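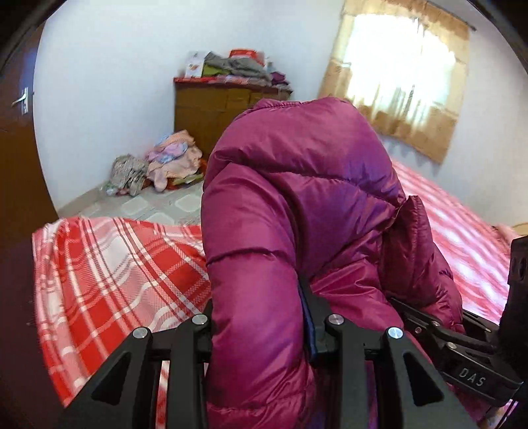 Abb. 7.1 Steppjacke in Magenta, glänzender Oberstoff. Man beachte die Faltentiefe und die abgesteppten Kammern.

Startseite > Lehrbücher > Textilpflege und Wäschekunde > Teil II: Oberbekleidung > Kapitel 7

Drucken | Per E-Mail versenden

Kapitel 7
Das Volumen und seine Verwaltung: Gesteppte Jacken falten, lagern, wiederfinden

7.1 Zur Einführung

Wer die Kapitel 5 und 6 durchgearbeitet hat, kann inzwischen ein Oberhemd so zusammenlegen, dass es auch nach dem Transport noch als Oberhemd zu erkennen ist. Hemden, Tischwäsche und Bettbezüge haben eine angenehme Eigenschaft gemeinsam: Sie sind flach, oder sie lassen sich dazu überreden. Mit der Steppjacke verlassen wir dieses freundliche Gebiet.

Eine Steppjacke besteht zu einem erheblichen Teil aus Luft, und für diese Luft ist in den meisten Schränken kein Platz vorgesehen. Man kann sie hinausdrücken, und sie kehrt zurück, in der Regel dann, wenn die Schranktür gerade geschlossen werden soll. Generationen von Hauswirtschaftlerinnen haben darauf mit dem Knie geantwortet. Das vorliegende Kapitel wird das Knie nicht grundsätzlich verurteilen, ihm aber einige Alternativen zur Seite stellen.

Der Ausbildungsbetrieb Plerkia, dessen Wäscheannahme uns durch dieses Buch begleitet, nahm im August 385 Teile Oberbekleidung zur Einlagerung entgegen. Der August ist für gesteppte Ware ein ruhiger Monat. Das Lager war trotzdem voll.

7.2 Aufbau und Begriffe

Für die Praxis genügen vier Begriffe: Oberstoff, Füllung, Futter und Steppnaht. Der Oberstoff ist das, was die Kundschaft sieht und wofür sie bezahlt hat. Die Füllung ist das, was wärmt. Das Futter liegt dazwischen und dem Körper, und es wird nur erwähnt, wenn es reißt. Die Steppnaht verbindet die Lagen und teilt die Fläche in Kammern, damit sich die Füllung nicht im Laufe des Winters geschlossen am Saum versammelt.

In Abb. 7.1 lässt sich die Wirkung der Nähte gut verfolgen. Zwischen ihnen wölbt sich der Stoff, an ihnen zieht er sich ein, und am oberen Rand ist eine geraffte, gesteppte Kante zu erkennen. Auch der Glanz verdient Beachtung: Rechts erscheint das Magenta stellenweise violettblau. Anfängerinnen und Anfänger notieren solche Stellen gern als Verfärbung. Es handelt sich um Reflexe. Vor jedem Eintrag in den Annahmeschein ist das Teil deshalb zu drehen und ein zweites Mal anzusehen – wandert der Fleck, so ist er keiner.

Im Handel werden die Begriffe Steppjacke, Pufferjacke und Daunenjacke durcheinander verwendet. Wir schließen uns dem nicht an. »Steppjacke« bezeichnet die Verarbeitung, »Daunenjacke« die Füllung, und »Pufferjacke« bezeichnet vor allem die Bereitschaft, etwas mehr auszugeben. Ob Daunen oder Kunstfaser enthalten sind, steht auf dem Pflegeetikett. Drücken, Riechen und Raten gelten in diesem Lehrgang nicht als Prüfverfahren.

7.3 Warum die Jacke am Haken keine Lösung ist

Die verbreitetste Form der Jackenlagerung ist der Haken im Flur. Er hat den Vorzug, dass er schon da ist. Hängt eine schwere Jacke jedoch über Monate an einem einzigen Punkt, so trägt dieser Punkt das ganze Gewicht, und nach einiger Zeit zeichnet er sich im Kragen ab. Die Jacke sieht dann auch getragen so aus, als hinge sie noch.

Besser ist ein breiter, geformter Bügel. Er benötigt Stangenlänge, und von dieser gibt es immer weniger, als der Grundriss versprochen hat. In der Wohnanlage Stoltberg, die uns im Übungsteil beschäftigen wird, stehen für 42 Haushalte Gemeinschaftsschränke im Untergeschoss zur Verfügung. Die Planung rechnete offenbar mit Sommermänteln.

Es bleibt das Zusammenlegen. Gefaltete Steppjacken brauchen weniger Höhe, lassen sich stapeln und beschriften und verlieren bei richtiger Behandlung nichts von ihrer Form. Bei falscher Behandlung verlieren sie einiges, worauf Abschnitt 7.5 eingeht.

7.4 Die Grundfaltung

Die Jacke wird vollständig geschlossen und mit der Vorderseite nach unten auf eine saubere, ebene Fläche gelegt. Der Tisch sollte größer sein, als man zunächst für nötig hält.

1. Ärmel glatt neben den Körper legen. Gepolsterte Ärmel führen ein Eigenleben und rollen gern zur Tischkante, also mit der flachen Hand nachstreichen.
2. Beide Ärmel nacheinander über den Rücken einschlagen. Die Ärmel sollen nebeneinander liegen und sich möglichst wenig überdecken.
3. Die Seitenteile zur Mitte führen, bis ein gleichmäßiger Streifen entsteht.
4. Vom Saum her langsam zum Kragen rollen oder in Dritteln falten. Die Luft entweicht dabei hörbar. Wer sich beeilt, erzeugt nur neue Luftpolster an anderer Stelle.
5. Eine Kapuze, sofern vorhanden, zuletzt über das Paket schlagen.

Die Falzlinien sollen nach Möglichkeit mit den Steppnähten zusammenfallen. Dort ist ohnehin wenig Füllung, und der Stoff knickt bereitwillig. Quer durch eine volle Kammer zu falten, ist ebenfalls möglich, es hält nur nicht.

Merksatz: Die Naht entscheidet, wo gefaltet wird. Die Person am Tisch darf zustimmen.

7.5 Die Vakuumhülle und andere Versuchungen

Kaum ein Hilfsmittel verschafft so schnell das Gefühl, ein Problem bewältigt zu haben, wie der Vakuumbeutel. Eine stattliche Jacke verwandelt sich in ein hartes, flaches Gebilde, das man stolz herumreicht. Für einen Umzug oder eine Reise ist dagegen wenig einzuwenden. Für die Lagerung über den Sommer raten wir ab, besonders bei Daunen: Lang anhaltender Druck kann die Füllung schädigen, und die Jacke entfaltet sich im Herbst nur noch teilweise.

Geeignet sind atmungsaktive Hüllen aus Baumwolle sowie Kartons, deren Deckel ohne Gewaltanwendung schließt. In unseren Übungen verwenden wir den Lagerkarton Hondivel in der Größe 439, weil er im Lehrbetrieb vorhanden ist. Ein anderer Karton tut es auch. Eingelagert wird ausschließlich saubere und durchgetrocknete Ware, was in Kapitel 4 ausführlich und, wie uns mitgeteilt wurde, etwas zu ausführlich behandelt ist.

7.6 Arbeitsaufträge zur Vorbereitung

a) Betrachten Sie Abb. 7.1 und skizzieren Sie den Verlauf der gut sichtbaren Nähte. Tragen Sie ein, an welchen davon Sie falten würden.

b) Legen Sie eine eigene gesteppte Jacke nach Abschnitt 7.4 zusammen und messen Sie die Höhe des Pakets sofort und nach einer Stunde. Halten Sie beide Werte fest, auch den zweiten.

c) Lesen Sie das Fallbeispiel Choo auf Seite 316. Der Betrieb lagerte seine Winterware ohne Beschriftung ein und verließ sich auf das Gedächtnis der Frühschicht. Erarbeiten Sie ein Etikett mit höchstens fünf Angaben, das ohne die Frühschicht auskommt.

Die Reinigung gefüllter Teile folgt in Kapitel 8. Bringen Sie dazu bitte ein Pflegeetikett mit, möglichst eines, das noch an der Jacke befestigt ist.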